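Pre-season ground and equipment inspection, Lallard Park
Gridiron football, senior and junior sections
Inspected 03/12/2019 by Ludger Grube and Nandini Alva
Ratings: S = satisfactory, A = attention needed, F = out of use until fixed

1. Playing surface
1.1 Levels and ruts, goal line to goal line: A
Shallow depression on the left hash between the 30 and the 35, north half. Fill with the same sand and soil mix used in August and re-seed. Not deep enough to stop play.
1.2 Grass length: S
1.3 Sprinkler heads below surface level: A
One head proud by the south 12. Lower it and fit a rubber cap.
1.4 Stones, glass, metal: S
Walked in lanes, two people, both directions.
1.5 Line marking: S
The hash marks on the west side were remeasured after last year's query and are correct for the senior code. Junior markings still to be added in the second colour.

2. Goals and end zones
2.1 Upright padding, height and fixing: F (north), S (south)
North pad has split along the rear seam and the foam has shifted down. The strap holds but the top of the post is exposed to a tall receiver. No contact drills in the north end zone until it is replaced. Order placed with Grovach, 423 including delivery.
2.2 Crossbar bolts: S
2.3 Pylons, weighted and soft: A
Two have hardened and should be thrown away. Spares are in the blue crate.
2.4 Run-off behind the end line: A
The south run-off is within limits if the roller is moved. It was not moved.

3. Sidelines and team areas
3.1 Benches clear of the restricted area: S
3.2 Down markers and chain, padded ends: A
Tape worn through on the rear stick. Chain length checked against the steel tape and correct.
3.3 Kicking net anchored: S
3.4 Spectator rope and stakes: A
Stakes to have caps. Same comment as the previous inspection.
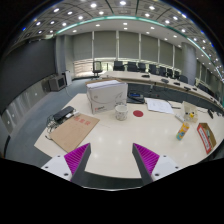 4. Helmets and shoulder pads
4.1 Shells, cracks and deep gouges: A
Of 96 senior helmets, four are withdrawn with hairline cracks at the ear hole and three need new jaw pads. Withdrawn shells are to be cut through the crown so they cannot go back on the rack. Mylene Mercado thought this wasteful and asked for two of them to be kept for the display cabinet; she added that the cracks were small and that the old linebackers had played in far worse.
Reply from Nandini Alva: display shells may be kept if the liner and all chin strap studs are removed first. Otherwise they are cut.
4.2 Reconditioning labels legible and in date: A
Eleven labels unreadable. Treat as out of date until matched to the Usadis return sheet by shell number.
4.3 Face guard clips and screws: S
Mixed screw lengths on the junior set - replace like with like.
4.4 Shoulder pad laces and elastic: A
Elastic perished on most of the small sizes. Budget line of 2,000 covers this and the helmet work together.

5. Blocking sleds and dummies
5.1 Five-man sled, welds and springs: S
5.2 Two-man sled, pad covers: A
Left cover torn at the lower corner. Patch before wet weather gets into the foam.
5.3 Sled parked and chained when not in use: A
Padlock present, key missing. Yavuz Öztürkmen to supply a new lock.

6. Medical and emergency
6.1 Stretcher and spinal board: S
6.2 Tools for face guard removal, both benches: F (away)
Nothing found at the away bench. A cordless driver and a pair of cutters are required at each. No fixture to start without them.
6.3 Ambulance access through east gate: S
Gate width measured with both leaves open.
6.4 Heat and lightning procedure displayed: A
Old version still on the door.

Items marked F to be rechecked by Vimala Murthy before the first padded session. Items marked A to be closed before the opening fixture.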